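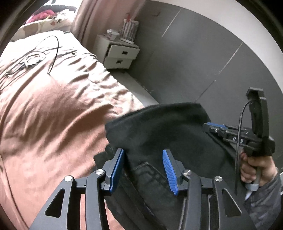
Button accordion sticking on one note, is it the reed or the button?

I've got a secondhand Rolico two-row in B/C and the fourth button on the inside row has started sticking. It goes down fine but comes back up slowly, and for a second or two the note carries on after I've let go. I practise sitting on the bed in the back room, and between tunes the box gets put down on the covers, often next to a thick black bit of clothing like the one in the photo, so fluff is my first guess. It only does it on that one button. The bellows seem tight and the rest of the notes are fine on the push and the draw. I've been playing since April and haven't had the thing apart. I paid 200 for it and the shop in Grirton wants 39 just to look at it. Is this something I can sort at home or should I leave it alone?

Asked Jul 2, 2014

3 answers

Answer 1 (accepted)
If the note carries on after you let go then the pad isn't closing, so it is the button or the lever and the reed is all right. A bad reed would sound wrong or not sound at all.
Take the grille off first. On most two-rows it is held with small screws or pins along the edge. Put them in a saucer. With the grille off you can see the pads and levers. Press the button slowly and watch which lever moves. Look for fluff where the lever pivots and see if it is rubbing on the one beside it. A soft dry paintbrush will shift most dirt. If two levers are touching, a very small bend is enough, and do it with your fingers, not pliers.
Then check the button in its hole. The wood swells in damp weather and the button binds. If it moves more freely when you push it a little to one side, that is the trouble. Keep the box in a drier room for a week before you do anything to the hole.
Do not put oil on anything. It gets on the leather and the pads and you will have a much bigger job.

Answer 2
Could be the spring. Mine was the spring. I had an old Akyol and 2 of them went in the same year.

Answer 3
Agree with the first answer about oil. I would add, put it back in its case between tunes with the bellows strap done up. Mine lived on a chair for years and the treble side was full of dust when I opened it. If it is a weak spring you can get them from Kindside, but measure the old one first as they do a few lengths and the listing isn't very clear. Fitting it is fiddly and the shop might be worth the money for that part.

Comment from asker
Got the grille off. There was fluff at the pivot. Brushed it out and it is better but still a bit slow on the way up, so I will try the drier room next.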